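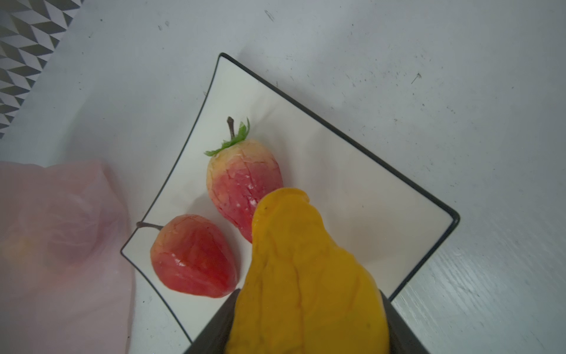 Győző Szénási has spent most of the past year on a narrow question: when a robot arm learns to pick things up by copying people, which part of a recording does it learn the most from?

His answer, which he and Oľga Holub presented to their colleagues at Humholm in July, is the last stretch before the fingers close and the first stretch after. The long approach across the table matters much less than they had assumed.

"We were treating every moment of a recording as worth the same," Szénási said. "Most of those moments are the arm traveling through open air. The model gets very good at traveling through open air."

The method they settled on is called Kemaven. It takes recordings made by a person guiding the arm and gives more weight in training to the moments near contact. Nothing is thrown out. The approach is still there, but it counts for less.

The team trained on 4,000 recordings of simple kitchen table jobs, mostly moving artificial fruit between plates, bags and bowls. Holub, who ran the collection, picked the fruit herself. She wanted shapes that are awkward in different ways.

"A strawberry with a stem is a mean little object," she said. "The stem sticks out, so the arm has to decide if it's part of the thing or something in the way. A mango is easy to find and hard to hold. It's wide, and if you're off center it rolls out."

Putting fruit down on a plate that already had other fruit on it gave them the most trouble. With equal weighting, the arm tended to let go early, a little above the plate, or to push whatever was there over the rim. Szénási thinks this is because the people guiding the arm slowed down only briefly at the end, so there was very little of that careful part to learn from.

In the comparison they care about most, each version of the model got 133 attempts at placing a piece of fruit on an occupied plate. The older version failed 23 times. Kemaven failed 2 times, both with the same strawberry.

Szénási is careful about what that shows. The tests used one arm, one table and one set of fruit. "I would not tell anyone it works on real strawberries," he said. "Real ones are soft. We haven't measured anything about force, and you would need to."

Holub has a different worry. Deciding where contact begins is done from the gripper's own signals, and those can be late. In a side test with thin plastic bags, the bag often bunched up against the fingers before the signal changed, and the weighting landed in the wrong place. She now goes through the bag recordings by hand and marks the start herself.

"It's slow. I do it on Friday afternoons when the lab is quiet," she said. "I'd like to have a better way by the time we do the next batch."

The next batch will use a second gripper with softer fingers, and bowls deep enough to hide part of the fruit from the wrist camera. Szénási expects the numbers to get worse. He also wants to try the weighting on jobs with no clear moment of contact, such as wiping, where he doesn't yet know what to count.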